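Lultau Integrators' Forum
Safety and Fault Reports
Topic: Protective stop not latching on second arm, two-arm sorting cell
Replies: 7

Youssra El-Sayed
Site lead, Pidwood
Posted 09:10

I wish to report a fault on our two-arm sorting cell and to ask whether other members have met it. The cell transfers operator controls between stacking bins, one component at a time, for the Benkirane panel contract. Both arms share one supervisory controller and one protective stop circuit.

During a routine run in September the left arm made contact with the wall of a bin and stopped on force limit, as it should. The right arm did not stop. It completed its move, closed on a component and travelled a further 85 mm before the operator pressed the pendant stop. No person was within reach and no damage was found beyond a scuffed fingertip.

The event has been repeated under supervision 3 times at reduced speed. The cell is locked off for production until the cause is known. I should be grateful for any relevant experience.

Hicham Morsy
Posted 09:42

Thank you for reporting this promptly. Please confirm two points. Is the protective stop output of each arm wired to the other, or does the stop pass through the supervisory controller? Which version of the coordination software is in use?

We saw a similar fault at Zarkska. There the stop was passed as an ordinary network message and waited in a queue behind motion commands. The delay was not constant, so it went unnoticed at acceptance.

Youssra El-Sayed
Site lead, Pidwood
Posted 10:05

The emergency stop is hard-wired to both arms and has been tested without fault. The protective stop from a force limit passes through the supervisory controller. The software is the release supplied with the cell. I shall obtain the number from our records.

Abdelghani Gaber
Posted 10:31

With respect, I am not persuaded that this is a fault. If the risk assessment states that only the arm in contact need stop, the cell has done what it was built to do. Force limiting protects whoever or whatever is touched by that arm. Many sites keep the second arm running on purpose, as a joint stop would leave parts hanging in both grippers and bring its own hazards.

I would look first at the assessment, and only then at the wiring.

Hala Shawky
Posted 11:16

I cannot agree with the previous reply. The two arms work over the same bins. A person reaching in to free the first arm would assume that the cell had stopped. That is foreseeable behaviour and the assessment must deal with it, whatever the original designer intended.

May I also ask how the left arm came to touch the bin? If it was out of position, there may be two faults here and they should be recorded separately.

Youssra El-Sayed
Site lead, Pidwood
Posted 13:20

Our assessment, section 2, states that "a protective stop on either arm shall bring both arms to rest". The behaviour is therefore outside the assessment and I shall continue to treat it as a fault.

On the question of contact, the bins are placed by hand against the tape lines on the work surface and have no mechanical location. A bin set slightly out of line leaves very little room for the fingers beside the wall. I accept that this should be a separate record, and one has been opened.

The layout may be of use to those advising. The cell has one arm to each side, and the two bins have their low lips facing the same way. Push buttons and contact blocks are in the lower bin, with the yellow and red mushroom-head buttons among them. These are workpieces and form no part of the stop circuit.
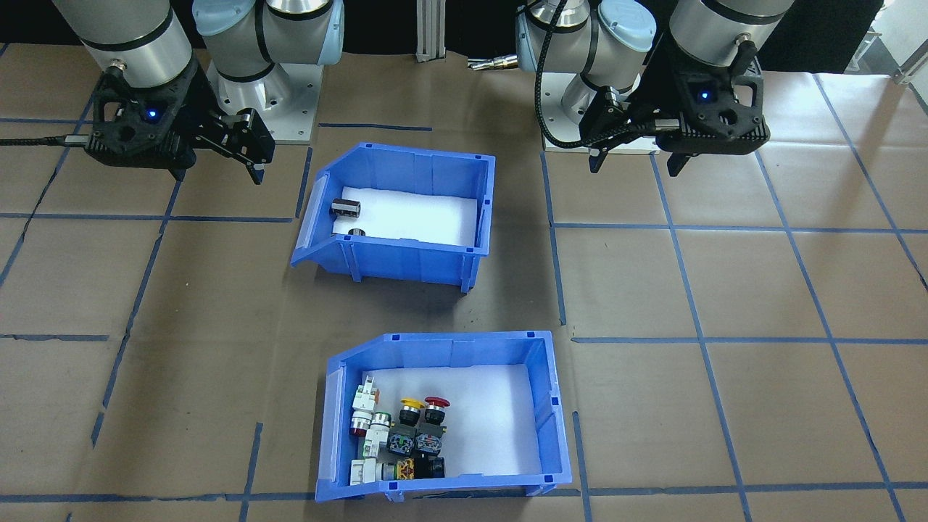 Adel Ezzat
Controls engineer
Posted 14:48

I have dealt with this arrangement before and would suggest the following order of work.

First, record the time at which the left arm raises its stop and the time at which the right arm receives it. Take readings with the controller idle and again under full load. In our case the delay under load was around 70 milliseconds at best and far longer at worst.

Second, take the stop out of the software path. Use the safety-rated outputs of each arm and wire them to the safeguard inputs of the other. Repeat the stopping distance test at full speed afterwards and amend the assessment with the measured values.

Third, fit location blocks for the bins. Tape is adequate for setting out a cell but should not be relied upon for position.

Mr Gaber's remark about parts held in the grippers deserves attention. Please check that both grippers keep their hold during a joint stop and that the restart routine does not open them without a command from the operator.

Abdelghani Gaber
Posted 15:25

I have read section 2 as quoted and withdraw my first point. The wording is clear. I maintain that a joint stop is not the right choice for every cell, and I would ask that this thread not be cited as a general rule.

Youssra El-Sayed
Site lead, Pidwood
Posted 16:02

My thanks to all. The timing readings will be taken first, as Mr Ezzat advises, and the cell will remain locked off in the meantime. I shall post the readings and the revised wiring drawing under this topic when both have been checked.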